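Phone case

A phone case is a fitted cover that protects a mobile phone from knocks, scratches and dust. It is one of the great small successes of everyday design – cheap to make, easy to swap and found in nearly every pocket. Most cases cover the back and sides and leave the screen open, though folding and fully sealed types are also common.

Materials

Early cases for mobile phones were often leather pouches worn on a belt. Moulded covers took over as phones became flatter, and makers now use silicone, hard plastics, leather, cork and woven fibres. Soft materials soak up a fall wonderfully well but pick up pocket fluff, while hard shells stay slim and can crack at the corners. Many cases join the two, with a stiff back and a softer rim.

Fit and openings

A case has to match its phone closely, and this is where the craft really shows! The openings for lenses, buttons and sockets must line up, and even a small change in a new phone can make last year's covers useless. A raised rim around the lenses helps to keep the glass off the table when the phone is laid down. 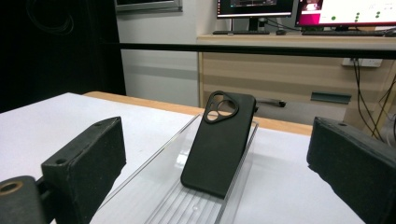

Readers of the Kaditach repair newsletter wrote in to say that the rim matters far more than the thickness of the back, and that a thin case with a good lip had saved more of their phones than any heavy one. Others put corner padding first, and the argument filled the letters page until February.

Making and selling

The workshop town of Vumerari is well known for its case trade. Its largest maker, Toprak, lists 1,736 patterns for 81 phone models, and keeps the moulds for older phones long after the shops have dropped them. The nearby Narkinico market has about 304 stalls, many of them selling covers alone – a marvellous place to find one for a phone long out of production.

Care

Silicone and plastic cases can be washed in warm water with a little soap and should be fully dry before the phone goes back in. Leather needs only a soft cloth. Clear plastic tends to yellow with age and sunlight, and washing will not bring the colour back.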